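4.2 Changes to the sorting and packing stations

The Brultolville site repairs and repacks small fittings for building maintenance firms. Before the change, each order was put together by one person, who read the order slip, collected the parts, checked them against a sample and packed them. The work was paid at one rate, and most of the staff we interviewed had learned it from whoever sat next to them. In August the company moved part of this work to robot arms. The arms took over the picking and placing of single parts. Checking, packing and anything returned by a customer stayed with the staff.

The site processed 2,168 orders in the period we studied. We do not report output per hour, as the two halves of the period were not comparable: the Horbridge contract ended partway through, and with it went most of the large orders. Our interest in this section is in how the jobs were described by the people who held them, and in how the tasks were divided at the station itself. Figure 3 gives two close views of the work at hand.
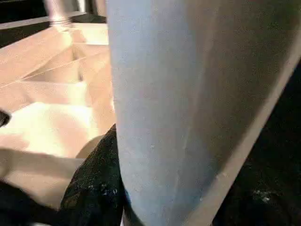
Who decides what a station operator does when an arm stops in the middle of an order?

At Brultolville the operator decides, within limits set by the shift lead. The written procedure allows a restart from the panel and, if the restart fails, asks the operator to finish the order by hand and record the stop. In interviews, operators told us they often skipped the restart on short orders and went straight to hand work. Shift leads knew this and did not object to it.

The gap between the written procedure and daily practice matters for how skill is counted. Under the pay scheme introduced with the arms, operators are graded on panel tasks, such as loading an order, clearing a stop and changing over between part families. Hand picking is no longer graded. Yet the staff who could finish an order quickly by hand were the ones called over when a station fell behind, and the others relied on them. Uriel Espinoza, a shift lead who had packed orders himself for eight years, described the new grades as "a list of what the machine needs from us." He thought the list was accurate and too short.

Training followed the same pattern. New staff received three sessions on the panel from Rautiainen, the firm that installed the stations, and were then assigned to an experienced operator. The sessions did not cover the parts. Several newer employees said they could run a station for a full shift and still not know what some of the parts were for, and this made the checking step hard. An operator who does not know how a part is used has little to go on apart from the sample. Nahuel Retamal, hired after the change, asked to spend his Tuesday afternoons at the returns bench for this reason. The request was granted, but the time was logged as station downtime and counted against the station's monthly figure.

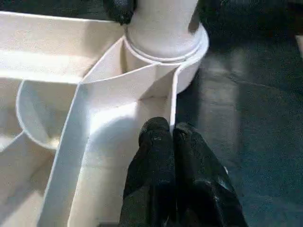
Returns work deserves separate comment. It was treated before the change as a filler task, given to whoever was free. With picking moved to the arms, it became the one place on the floor where a person handled an order from start to finish, and requests to work there rose. Management first answered this with a rota and later with a fixed returns team. Those left off the team were, in our interviews, the least satisfied group on the site. Their complaints were mainly about sameness and about working alone, with pay mentioned less often than we had expected.

We also asked about physical strain. Staff reported fewer sore wrists and more sore backs. The second complaint came mostly from taller operators and was put down to the height of the panel, which is fixed. A request to raise it was open when our fieldwork ended.

The Grernosance site, discussed in Section 4.3, installed the same stations but kept a single job grade and rotated all staff through returns. It is smaller and has had lower turnover for years, so the comparison has to be made with care. The differences in how people there spoke about checking were still large enough to report.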